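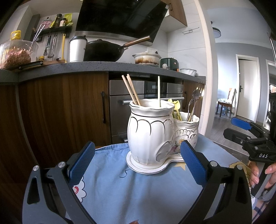

Setting Up a Pre-Screening for a TV Drama Episode

Applies to: single-screen rental, one episode, invited audience

A pre-screening puts a finished episode on a cinema screen before it airs. The picture and sound were mixed for a living room, so most of the work is in the file and the room check. The steps below assume a hall with a digital cinema server and a lobby you can use for an hour before the show.

1. Confirm the episode is locked

Get written confirmation from the editor that picture and sound are final. Note the running time, frame rate and aspect ratio on the booking sheet. An episode running 41 minutes needs a hall slot of at least two hours once arrivals, introductions and questions are added.

2. Order the cinema file

Most halls will not play a broadcast master directly. Ask the post house for a DCP. Cesmont and Hedlund both accept a ProRes master and return the DCP on a drive. State the following in the order:

- frame rate of the master (25 fps material should be tested on the hall's server)
- stereo or 5.1 sound
- subtitles burned in or supplied as a separate file
- encrypted or open

If the DCP is encrypted, the hall also needs a key. Keys are issued for one server and one time window. Send the server certificate with the order, and ask for a window that covers the test as well as the show.

3. Deliver the drive

Deliver at least 3 working days ahead. Loading can take longer than the episode runs, and a failed copy has to be sent again. Carry a backup on a second drive, plus a plain video file on a laptop with an HDMI cable. Check that the projector has a free input for it.

4. Run the test

Play the first five minutes, one loud scene and the end credits. Check in this order:

- image fills the correct screen area, with no crop on titles
- dialogue is clear from the back row
- sync holds at the end of the file
- house lights can be set from the booth

Write down the fader level. Dialogue mixed for TV often plays too loud at the standard cinema setting — expect to bring it down. Recheck when the room is full, as an audience absorbs sound.

5. Hold seats

Block 16 seats for cast and crew, on the aisle and near the front if they will be called up afterward. Tape a name to each seat. At the Climton hall the rows are lettered from the back, so read the plan before printing tickets.

6. Fix the running order

Doors 6:00 p.m.
Guests seated 6:45 p.m.
Introduction 6:50 p.m.
Episode 7:00 p.m.
Questions 7:45 p.m.
Hall clear 8:15 p.m.

Give a copy to the booth, the front-of-house lead and the host. Agree on one cue for starting playback, such as a radio call.

7. Close out

Collect both drives and sign for them. Ask the booth to delete the DCP from the server and confirm by email.

Related pages: Booking a Hall at Jakthorpe; Subtitle Files for Cinema Servers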